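Search this manual
Enter a keyword or error code
Home | Getting Started | Charging | Driver Assistance | Account | Contact

Section 4: Activating and Managing a Driver Assistance Subscription

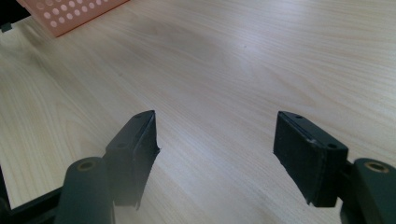 The Thaler Assist package is supplied with every Edach vehicle but remains inactive until a subscription has been registered against the vehicle. The procedure is carried out partly in the Uvell account portal and partly at the central display. The registered keeper must be present for the second part.

Before you begin

Check that the vehicle software is at version 9 or later. The version number is shown under Settings > Vehicle > Software. Vehicles on an earlier version must be updated first, and the battery must hold at least 30 per cent charge for the update to start.

A mobile or home wireless connection is required. Public networks that ask for a sign-in page are not supported.

Activating the subscription

1. Sign in to the Uvell portal and select My Vehicles.

2. Choose the vehicle and open the Packages tab. Thaler Assist is listed with its status, either Available or Not Supported.

3. Select Subscribe and choose monthly or yearly payment. The price shown includes tax.

4. Confirm the payment card. A reference beginning with the letters TA is issued. Keep a note of it.

5. In the vehicle, with the selector in Park, open Settings > Packages and press Refresh.

6. Enter the reference when asked and press Accept. The display restarts. This takes roughly 4 minutes.

7. When the display returns, read the driver agreement to the end. The Agree button remains grey until the last page has been reached.

CAUTION: Do not open the charging flap or lock the vehicle during step 6. An interrupted restart may leave the parking sensors switched off until the next full start.

NOTE: If error 64 appears, the reference has already been used on another vehicle. Only the keeper named on the account can release it -- a dealer cannot do so.

First drive after activation

The cameras calibrate themselves on the first journey. Choose a road with clear lane markings and drive normally. Lane centring and automatic lane change stay unavailable until the calibration symbol goes out.

WARNING: Thaler Assist does not drive the vehicle. The driver must keep both hands on the wheel and remain ready to brake at all times.

Pausing or cancelling

1. Open the Packages tab in the portal and select Manage.

2. Choose Pause or Cancel. A paused subscription may be resumed within 30 days without a new reference.

3. Refresh the vehicle as described in step 5 above.

Cancelled packages continue to work until the end of the period already paid for. Yearly subscriptions are renewed automatically unless cancelled beforehand. Keepers who bought the former Dremeck package outright retain it and should not subscribe again -- the two cannot run together.

Sale of the vehicle

The subscription belongs to the account and does not pass to a new keeper. Remove the vehicle from the portal before handover.

Written enquiries about this section should be addressed to Despina Ardeleanu, Owner Documentation, Uvell, quoting the TA reference.

Previous section | Contents | Next section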